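Search this blog Type and press enter

June
by Leidy Ospina

The words for small metal things

When I moved to Savlow I already had, in my opinion, a good English. I could read a contract, I could argue with the phone company, I had read novels without the dictionary beside me. Then the door of my kitchen cabinet fell on my foot, and I went to the hardware store on Palomino Street, and I discovered that I could not speak.

I wanted the thing that holds the door. In Spanish it is bisagra and I have known this word since I was a child. In English I had never needed it. I made the movement with my two hands, opening and closing like a book, and the man behind the counter said "Hinge?" I said yes with much confidence, but I was not sure. It could have been the name of anything.

After that he asked me which one. I did not know there was a which one. There are hinges that you see and hinges that hide inside the cabinet, and the second type has a cup, and the cup has a size. He was patient and took three of them out of the drawers and put them on the counter. I bought the wrong one, and the next day I came back and bought another wrong one. On the third visit I carried the whole door on the bus.

This is how I started my notebook of words. It is a small one with a green cover, and it has now 159 words, all of them for hardware and tools. I count them because I promised my sister I would send her a photocopy when I arrive to 170. She lives in a rented apartment too, in another English-speaking city, and she has the same problem but with plumbing.

Some of the words I like very much. Washer is one. For years I believed it was only the machine for the clothes, so when I read on an instruction sheet "place washer on bolt," I had a very strange picture in my head. Other ones are names of animals or parts of the body, and a language learner always enjoys these. There is a wing nut, a butterfly bolt, a nail that has a head, a saw that has teeth. A hammer has a claw and also a face, and some people say it has cheeks, but I have only met this in a book. In Spanish we do the same. We have a bolt we call mariposa, and the monkey that English puts in its wrench is for us an Englishman or a parrot, it depends on the country.

The most difficult for me was the family of the screws. In my home we had two words, tornillo for almost everything and puntilla for the nail. In English you have the screw and the bolt, and I have asked many people what is the difference, and I have received many answers. The pointed one is a screw. No, the one with the nut is a bolt. No, it depends if you turn the head or the nut. A neighbor who worked all his life in construction told me "you just know," and I wrote that in the notebook as well.

Then come the heads. The cross one is Phillips, the straight one is slotted or flathead. But flathead is also used for a screw with a flat top that goes down into the wood, and that one can have a cross in it, so it is possible to buy a flathead Phillips. When I understood this I was sitting on the kitchen floor and I had to read it again. The star is Torx. The six sides are hex or Allen, and the small bent tool is an Allen key, or Allen wrench, or "the thing from the furniture." 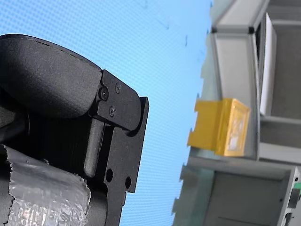 Three small screws on a black metal plate.

I began to look at screws everywhere, also when I was supposed to be doing something else. In the waiting room of the dentist I look at the underside of the chair. My toaster has screws of one kind on the bottom and one screw of a different kind, and I have tried four screwdrivers in it with no success. I asked at the store and they told me it is made like this so that I do not open it. I found this a little offensive. I paid for the toaster.

Also the verbs have given me work. You tighten a screw and you loosen it, this is easy, but you can also "back it out," and I love this expression, it makes me think of a person leaving a small room without turning around. When the head is damaged and the screwdriver only spins, the screw is stripped. When you turned it inside the wood until the hole is too big, the hole is stripped. To take the old paint from a chair is again to strip. I wrote stripped on its own page because it needed so much space.

The big test came in spring, when I bought a bookcase. It is called Skomby and it came in two boxes which were both heavier than I am able to lift with dignity. The instructions had no words, only drawings of a round man with no hair who was always smiling. I thought, good, I will not need English today. But the bag of hardware was missing the little cylinders of wood that go between one board and the next, and for this I had to call the customer service and say their name.

I did not have it in the notebook. In Spanish I would say tarugo, which in my family is also what you call a person who is slow to understand. I tried with the lady on the phone: "the small stick, the wooden pill." She was quiet for a moment, and then she said very kindly, "Do you mean the dowels, honey?" It was number 90 in the notebook, dowel, and I have never forgotten it. I pronounced it wrong for a month, to rhyme with "bowl," until somebody corrected me that it rhymes with "towel."

The dowels came in an envelope a week later and the bookcase is standing. It leans a little to the window side. I put a folded piece of cardboard under one foot, and I learned that in English this is a shim, or at least my neighbor gave it that honor.

Some people wrote to me after my last post to ask which book I use to study. For this kind of vocabulary I have not found a good book. What helped me the most is the old paper catalog of Kirnisari, which they leave by the door of the store and which is free. Every item has a drawing with its name below, and the drawings are clear, in black and white, the way a dictionary for children would be. I read 2 pages with my coffee in the morning. If a word is not in my notebook I copy it and I make a small drawing beside it, and my drawings are terrible, but I remember the words better when I drew them badly.

I also recommend to ask the name of a thing even when you could just point to it. It takes longer and there are people waiting behind you, and I used to be ashamed of it. But in that store they are used to me now. Last time the man put a plastic piece on the counter and waited, with his arms crossed, and I said "wall anchor," and he gave me the receipt without a word.

My next page is for electricity. I have already "outlet" and "power strip," and I have a question for those of you who grew up with this language. Is there a difference between a socket and an outlet, or do you also just know? Please write it in the comments, and if you have a good word for the little plastic end of a curtain rod, I need that one too. I have been calling it the hat.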